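Getting an old car ready for a museum loan or club display
Clavwood Motor Club – how-to pages – posted 2020-02-24 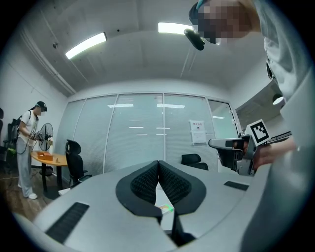 Right, so your car's been accepted for a display. Could be a long weekend in a hall, could be a year behind a rope. Either way there's a bit to do first and most people leave it too late. I did my Maes coupe in one evening and forgot half of it. Give yourself a couple of weekends.

What follows is for a car that runs. Non-runners are easier in some ways, see the bit near the end.

Before you touch the car

Read the loan form. All of it. Look for who pays for transport, who's allowed to start the engine and whether they want the keys. Ask what they want done with fuel and battery, as every venue has its own rules and theirs beat anything on this page.

Ring your insurer. Agreed value cover often only counts when the car's at your place or on the road. Ask for display cover in writing, dates included. Mine took 12 days to send one letter, so don't leave it to the last week.

Take photos. All four corners, roof, sills, wheels, every seat, the dash with the ignition on so the odometer shows. Every chip and scratch you already know about, with a coin next to it for size. Print two copies, get the venue to sign one when the car arrives.

Tools and bits

Trolley jack and stands
Drip tray, the wide flat sort
Microfibre cloths, more than you think
pH neutral wash, two buckets
Tyre gauge
Battery isolator or a 10 mm spanner, depends on your terminals
Breathable cover
Old carpet squares for under the tyres
Masking tape and a marker

Step 1 – Fuel

Run it down. Most halls want very little in the tank, ours asked for under a quarter and a locking cap. Plan it so you get there on your last few litres, plus enough to get back onto a trailer. Don't siphon in the garage. Outside, cold engine, no smokers.

If the car's staying longer than a couple of months put stabiliser in and drive it 20 minutes so it gets through the carby. People tip it in and park up. Does nothing for the float bowl.

Step 2 – Leaks

It leaks. They all leak. Drive it till it's properly warm, park over clean cardboard overnight, have a look in the morning. Mark on the cardboard where the front wheels were or you'll never work out which drip is which.

Rocker cover and sump plug are easy fixes, do those. Rear main seal, no, not this month. Drip tray and move on. Wipe the whole underside down after so nothing old lets go onto their floor. Diff too, I always forget the diff.

Step 3 – Wash and paint

Top down, two buckets, in the shade. Dry it properly, door shuts and under the boot rubber as well, water sits in there for days. Blow out the badges and mirrors with a leaf blower if you have one.

Clay only if the paint feels rough. Old single stage paint is thin on the edges and you will go thru it if you get keen with a machine polisher. Hand polish the edges. One coat of wax, buff, leave it. Don't wax the morning of the show, you end up with white stuff in every gap and hall lighting finds all of it.

Matte or original worn paint – wash only. Leave the wax alone. The wear might be the reason they asked for the car.

Step 4 – Glass and chrome

Glass inside and out, wipe one side up and down and the other side across, then you know which side the smear's on. Chrome gets a soft cloth and proper chrome polish. Steel wool is OK on some old bumpers but not on plastic chrome, and a lot of seventies trim is plastic. Test a hidden bit.

Step 5 – Interior

Everything out. Glovebox, door pockets, under the seats. Vacuum with the brush head. Damp cloth on vinyl, nothing shiny, the greasy look shows up badly under spotlights. Leather wants cleaner first, conditioner after, a day between.

Wind the windows up. If it's a convertable ask whether they want the roof up or down and for how long, a folded roof keeps its creases after a few months.

Step 6 – Tyres

Pump them up to 50 psi if the sidewall says that's allowed, lots of older tyres don't go near it, so read yours. Otherwise go to the max marked on the tyre. Helps with flat spots. Write the normal pressures on masking tape and stick it inside the fuel flap so whoever drives it home lets them down again first.

Carpet squares under each one. Stops marks on polished concrete.

Step 7 – Loading

Know your weight. The coupe is 1,065 kg with nothing in it, so a light tandem trailer does the job. Bigger stuff, check the trailer plate and your tow rating, add the trailer itself, then the spares you chucked in the boot.

Straps over the wheels if you can. If you have to use the axle, sleeve the strap. Stop after 10 minutes and check them, then every 60 km or so. They do come loose.

Step 8 – On site

Walk round with the signed photos. Roll it in by hand, one on the wheel, one each side, one at the back. Handbrake off for long stays, chocks on, leave it in gear. Then the battery, negative off first, tape the end. Drip tray last.

Leave a sheet in the glovebox. Your phone number, how the bonnet opens, where the tow point is, anything odd. Mine says do not pull the left door handle hard.

The info board

They'll ask for words. Keep it short. Make, year, engine, where it's been, one good story. I wrote two pages on the Livo gearbox and they used one line of it. Check any "one of only" claim before it goes on a board, someone will turn up and argue.

Non-runners

Fuel out completely, battery out, steering and brakes must work or at least roll. Tell them before the day. The Mindis wagon we took in February had a seized rear drum and it took nearly 50 minutes to get from the trailer to its spot. Skates would have sorted it.

Getting it home

Same thing backwards. Photos again before it leaves the floor. Tyres down to normal, battery on, oil and coolant, pump the brakes a few times before you move. Fresh fuel on the way home and take it easy for the first few k's, the brakes will grab a bit till the rust's off the discs.

Loan form and condition sheet are on the club downloads page, print the condition sheet on A3 if you can.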